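Small dark marks and specks on a butcher-block table – sand or leave?
Posted 11/7/25 in Timber and Surfaces

Kirnby_bench
I look after a large butcher-block table in a shared room in Gratatville. The top is honey-coloured strip timber with a thick rounded edge, and there are a few small dark spots near the front. Finish unknown, probably oil. I last wiped it over in June with a Trulix maintenance oil.
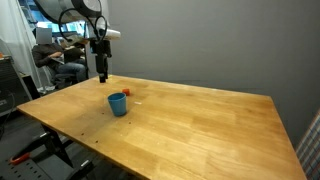

A damp cloth does nothing to the marks. I have 60, 200 and 400 grit paper on hand. Do I need to take the whole top back, or can I treat the spots locally? It gets used for cups, blocks and paper, no food.

marquez_joinery
Test the finish first. Put a drop of water on it and wait 3 minutes. If it soaks in and darkens the timber, the oil is worn and you can work locally. If it beads, you may have varnish, and local sanding will leave a dull patch.

Leave the 60 in the drawer. Start at 200, go with the grain, and feather well past each spot. Finish at 400, vacuum, then oil.

Check whether each dark mark is a stain or a hole. 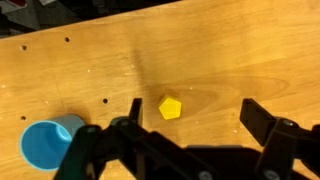 Drilled holes want a different treatment. Sanding won't shift them and only widens the dip. Blow out the dust and fill with a coloured wax stick – or leave them if you might need the fixing points again. Pale flecks are usually dust, so brush those off before you sand anything.

grainline
Just oil it. Mine has dozens of marks and still works as a table. Test a bit underneath first though.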